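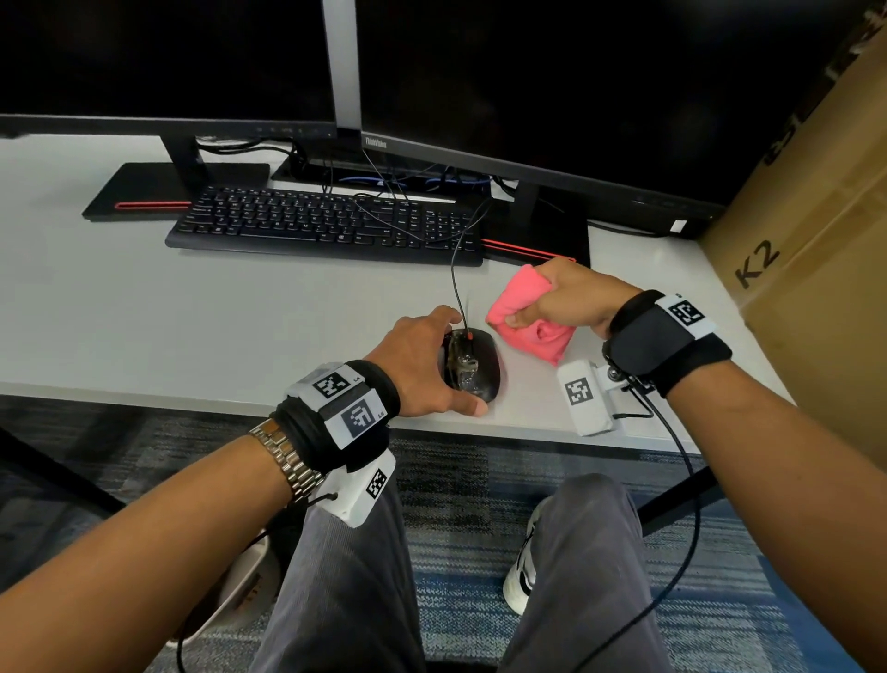

*Two monitors and a keyboard on a white desk.*

The translator asked me not to use her name, so I will not. She works from home in Stikport and translates cookbooks, mostly from Italian into English. When I arrived at ten in the morning she was making coffee and arguing with herself about one word.

"The word is 'quanto basta,'" she said. "It is two words, excuse me. It means as much as you need. Italian recipes have it everywhere, for salt, for oil, for flour. My American editors don't like it. They want a spoon."

She has translated 36 cookbooks. The first one came to her by accident. A small publisher in Drorkonville had bought a book of home recipes from Messina, and the person who should have done the work became a father and had no time. She was then translating manuals for washing machines.

"I said yes before I asked how many pages," she told me. "It had over 400 recipes and the pay was very bad. But I was happy in the evenings. With washing machines I was never happy in the evenings."

I asked if she cooks every dish she translates. She shook her head. She cooks only those where she doesn't understand the instructions, and for the Messina book this meant eating swordfish rolls for 3 days. The author had written that the bread filling should be "sad." She called the author's daughter on the telephone, who also didn't know. After the second pan she decided that it meant a little wet and heavy, and in the English book it says "damp."

"Maybe I was wrong," she said. "I still think about it."

Measures take most of her time. An Italian coffee cup is not an American cup, and a glass can be almost anything. She keeps her grandmother's glasses in the kitchen and fills them with flour when a recipe asks for "a glass." Ovens are also difficult, because the older books say only hot, medium or sweet.

"A sweet oven! I wanted to keep it. The editor put 300 degrees."

Her current book is for Isa, a series about food of the islands. It has 4 chapters, and she has finished 2 of them. The third is all about preserved lemons and capers, and she expects letters from readers about the amount of salt. She answers these letters herself, usually after lunch.

Before I left, I asked what she had decided about her word. She had written "salt, as needed," and then crossed it out, and then written it again.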